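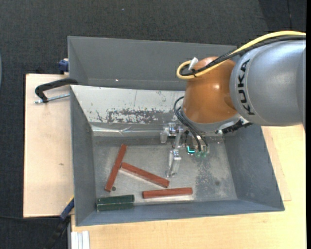
Thread on the Vanosau pie cart and why its weekend hours have changed. I do the ordering and the accounts for it. 1/

The cart has one 2-deck oven. Each deck holds a single layer of trays. From cold it needs 40 minutes to reach 170 degrees, and it loses heat every time a door is opened. 2/

Last month we sold 2,473 pies. The mince and cheese accounted for just over half. The leek one did badly again and comes off the menu in December. 3/

The limit on sales is the gas. A full bottle lasts one long service or two short ones. Until now we carried one spare, and on market mornings the spare was on by eleven. 4/

The council permit for the Rernurora car park allows two bottles on the cart at any time, connected or not. A third means a new safety plan and a fresh inspection. I have asked for the form. It has not arrived. 5/

Hence the new hours: open 7am, closed 1pm, no afternoon session. The late crowd was mostly buying coffee, and the coffee machine draws on the same generator as the pie warmer. Running both at full load trips it. 6/

On the generator: Firouzeh Salehi rewired the distribution board so the warmer and the grinder are on separate breakers. The trips have dropped to one a week. Remaining fault is probably the fridge compressor starting under load. 7/

Pastry supply. Bucur, who did our bases, have moved their minimum order to 1,000 units. We have freezer space for half that. Idun Ekström at the Cellus bakery will split an order with us and hold our share in her chest freezer. Collection is before 6am. 8/

Her bases are 2 mm wider than the old ones. The foil trays still fit. The lids do not, so the crimp is now done by hand with a fork. Expect some variation in the edges. 9/

Price stays where it is until the next flour invoice. If it goes up, the new price will be on the board at the hatch and in this thread. 10/

Several people asked about card payments failing. The reader uses a mobile signal and the north side of the car park has very little. We have moved the cart to the bays by the recycling bins. Failures since the move: two. Bring cash if you can. 11/

Correction to 6: last orders are at 12.45, closed at 1pm. The warmer goes off at last orders. 12/12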